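Two arms and a pile of cable

Posted in: Robot Club, School Stuff

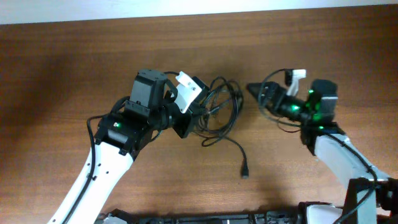
Saturday at the bench, cable practice.

We're working on cables in the Greenwood club this month. Blocks went fine in January, and everyone was bored with them. A thin black cable is harder. It has no fixed shape, so a grip point you taught on one try is no use on the next.

The task is to get one gripper on a loop and the other on the plug end, then pull the two apart until the cable is out of its knot. The students drive both arms by hand and we record each run. Lenka Doležal wrote the script that sorts the runs, and she named it Lindumon. I have stopped asking why.

So far we have 93 runs saved and 375 is the target before we train anything. Roughly 80 of those are good enough to keep. In most of the bad ones the plug slid away when a finger touched it, or a jaw closed on two strands at once.

Things to fix before next time:

The left gripper closes slower than the right. Milagros Tan thinks it's a setting. I think it's the servo. She gets the first try.

We need a rule for how the cable gets dropped at the start. Some students were laying it out neatly, which makes for easy runs that won't teach the model much.

The Dekurby meet has a cable event this year, so we may enter that. I'll decide once we see how the training goes.

Comments

pdx_mom2: My son came home talking about nothing but knots. Is there a fee for Dekurby?

Arlo: Try a stiffer cable first and work down to the thin stuff. Saved us weeks.

Reply from author: No fee that I know of. Arlo, good idea, I'll look for some.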